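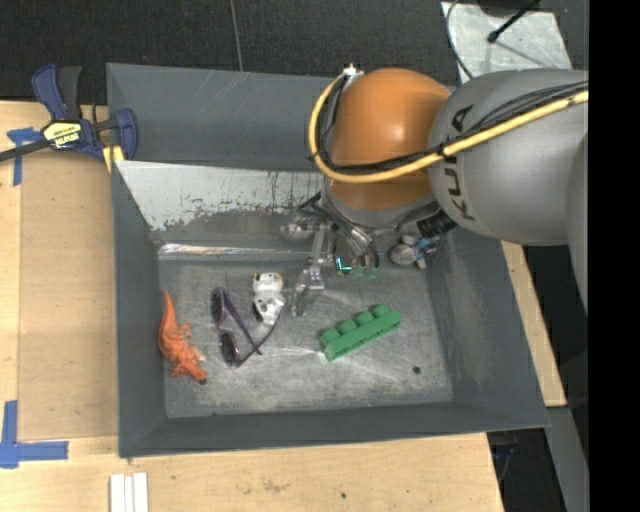 The kettle at the Gretincombe Adult College has been descaled, I am told, in my honour, and the tutor who runs its evening course for people hoping to start a small business is hunting for a second clean mug. She has taught the course for long enough to have seen the college change its name, its carpets and most of its furniture, and she agreed to talk to me on two conditions: that I leave her name out of it, and that I stay for the class afterwards. I was happy with both.

"It's a night class," she says, when I ask her to describe it. "People want me to call it something grander. The college tried 'enterprise pathway' on the leaflet one year and we had three people ring up about walking holidays."

The course runs through the winter and finishes in June, one evening a week, in a long room on the first floor that is used for upholstery in the mornings. There are 20 places. This year's group includes a school cook, a retired bus driver, two sisters who make wedding cakes, a man who mends accordions and a good many people who, as she puts it, have had an idea going round their heads for years and would like to get it out. They bring their own biscuits. They also bring their own paperwork, which on the first evening tends to mean a carrier bag.

I wondered whether she had come to teaching from business or the other way about, and the answer took us most of the way through the first pot of tea. She left school with a certificate in typing and went to work in the office of Gwynne, a firm of shopfitters, where she answered the telephone and then did the wages and then, after a few years and without any change in her job title, did more or less everything. "I learned what a business was by opening its post," she says. "You find out very quickly who pays and who doesn't. The ones with the lovely headed paper were the worst."

When Gwynne closed she took a lease on a shop and sold sewing patterns, ribbon and buttons. It lasted four years. She talks about it fondly, and in a good deal of detail (I now know far more than I did about the storage of bias binding), but she is quite plain about why it went under. "I'd priced everything by looking at what I'd be willing to pay myself, and I'm mean. I was selling buttons for less than they cost me once you'd counted the heating. I had a full shop on a Saturday and I was losing money on every person in it."

She still has the ledger, and she brings it in on the second evening each year and passes it round. There is a page near the back where the year's loss is written in pencil and underlined twice: £3,421. "They go very quiet at that," she says. "Then somebody always asks if I was upset, and I say yes, of course I was upset, I cried in the stockroom. And after that they'll show me their own figures. They won't do it before."

The class itself is built around what she calls the kitchen table sum. Each student works out what it costs to make one of whatever they make, or do one of whatever they do, including their own time at a wage they would accept from somebody else. She doesn't let them talk about logos until it's done. For the cake sisters it took three weeks and caused, I gather, a small family row over whether driving to the venue counted as work. (It does.) The accordion man discovered he had been charging the same for a full set of reeds as for a strap. He has since put his prices up and has lost, he told me later over a custard cream, one customer, "and he was always late collecting anyway."

I asked about the money side of things, and whether people come expecting to be told how to get a loan. Some do. The college has a small fund, the Jallow Award, which gives a single grant of up to £2,000 to one member of the class every summer, and she has mixed feelings about it. "I'm grateful for it, I really am. It bought a second-hand oven for one lady and she's still baking in it. But I've seen it make people write down the business they think a panel would like – and then they've got the grant and they're stuck with running the thing." These days she asks everyone to write the application as an exercise, whether they mean to send it in or not, and she reads them all at home with the radio on.

She is less keen on the software. The college subscribes to a bookkeeping program called Custier, and the students have a free login until the course ends. She teaches it properly, over two evenings, and she says it is perfectly good, but she has them do the first month in an exercise book. "If you've written 'petrol' forty times in your own handwriting you start to think about petrol. On the screen it's a little coloured slice and it looks rather nice."

It isn't all sums, I should say, because I have made it sound rather stern and it was one of the jollier evenings I've spent in a classroom. The middle part of the session is given over to what the students call the stall. Someone stands at the front and sells, for real or nearly, and the rest of the room are customers, and are encouraged to be as awkward as customers are. The retired bus driver, who wants to run garden tours in a minibus, was asked about toilets, travel sickness, whether dogs could come, and what would happen if it rained. He had an answer for everything except the dogs. The school cook, who had hardly spoken until then, turned out to be a magnificent haggler and got two places for the price of one before anybody could stop her.

"That's the bit they remember," the tutor told me, stacking chairs afterwards. "I meet people in the market who did the course years ago and they never mention the cash flow. They say, do you remember when so-and-so wanted his money back for the imaginary candle."

Do many of them go on to open for business? She doesn't keep a tally and doesn't much like being asked for one. Plenty do, in a small way, at weekends or around another job. Others finish the kitchen table sum, look at it for a while and decide to stay where they are, and she counts that as a good result as well. One woman worked out that her dog grooming plan would pay her less than the building society did, went back to her manager with the exercise book in her handbag, and asked for a rise. She got it, too.

She is 42 lessons short, by her own reckoning, of the point at which she has promised her husband she'll stop. I asked what she would do then. She thought about it while she looked for the light switch, which is behind the upholstery rack and takes some finding.

"Well," she said, "I've still got a lot of ribbon."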